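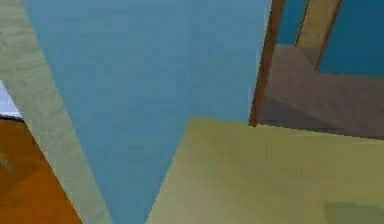 Why Does a House Make Noises at Night?

Have you ever been lying in bed, nice and snug, just about to drop off, when something goes CREAK? And then, a bit later, tick... tick... tick? I used to pull the covers right up over my ears when I was small, and my gran would come and sit on the end of the bed and tell me the house was only having a stretch. I thought she was making it up to be kind. She was quite right, as grans often are, and today we're going to find out why.

To begin with, you need to know something about nearly everything in your home. When most things get warmer, they get a tiny bit bigger. When they cool down, they get a tiny bit smaller again. Grown-ups call this expanding and contracting, which are two good words to drop into a conversation at teatime if you want to impress somebody.

It happens because everything is made of bits so small that you could never see them with your eyes. These bits are always jiggling. Warm them up and they jiggle harder, and they need a little more elbow room, just as you would if you were dancing in a crowded hall. Cool them down and they jiggle less, so they can all shuffle closer together.

Now think about a house on a sunny day. The roof soaks up the sunshine, the pipes fill with hot water and the radiators come on for the evening. Everything swells by a teeny amount. Then the sun goes down, somebody turns the heating off, and it all starts to shrink back. But the pieces of a house are nailed and screwed and squeezed together, so they can't slide about as they please. They push and they pull, and they stick for a while, and then suddenly one of them slips. Tick!

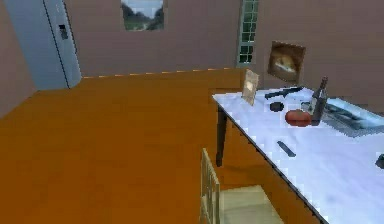
Wood has a second trick too. It drinks! Even when it was cut from the tree a very long time ago, wood can still take in water from the air. On a damp day it swells up, and when the air is dry it lets the water go and gets thinner. This is why a drawer can slide beautifully in the summer and then stick fast in a wet and drizzly March, so that you have to tug and tug until it flies out and all the socks go everywhere (or perhaps that only happens at my house).

Floorboards creak for much the same reason. As they dry out, little gaps open up between the boards, or around the nails that hold them down. When you tread on a board it bends and rubs against its neighbour or slides up and down on its nail, and out comes that lovely spooky groan.

Here are some noises you might hear, and what is probably making them:

Tick, tick, tick – a metal pipe or a radiator warming up or cooling down.
Gurgle – air bubbles moving along with the water in the pipes.
Hummm – the fridge, which switches itself on and off all night to keep your milk cold.
Creak – wood rubbing on wood.
Whoooo – wind squeezing through a narrow gap, just like you blowing across the top of a bottle.

But why do we only hear all this at night? Well, plenty of these noises happen in the daytime as well. It's just that there are cars going by then, and people talking, and the telly on, and you are busy with a hundred other things. At night everything else goes quiet, and the small sounds get their turn.

You could try being a noise detective. Take a notebook to bed and write down each sound you hear before you fall asleep, and next to it write what you think it was. Do this for 3 nights and see whether the same noises come back. Was it windy? Had the heating just gone off? 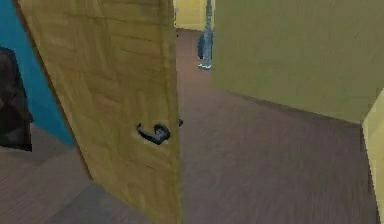

Nhyira Sulemana wrote in to say that her bedroom door only creaks when it is moved very slowly, and she wanted to know why. What a good question, Nhyira! When you open a door slowly, the metal parts of the hinge can stick together, then slip, then stick again, over and over, and that makes them shake and squeak. Move it more quickly and they may slide past each other smoothly, without stopping to stick. A drop of oil helps as well, but ask a grown-up to do that part.

If you have a noise of your own that you can't work out, do write and tell us what it sounds like. Spell it out as best you can, however silly it looks!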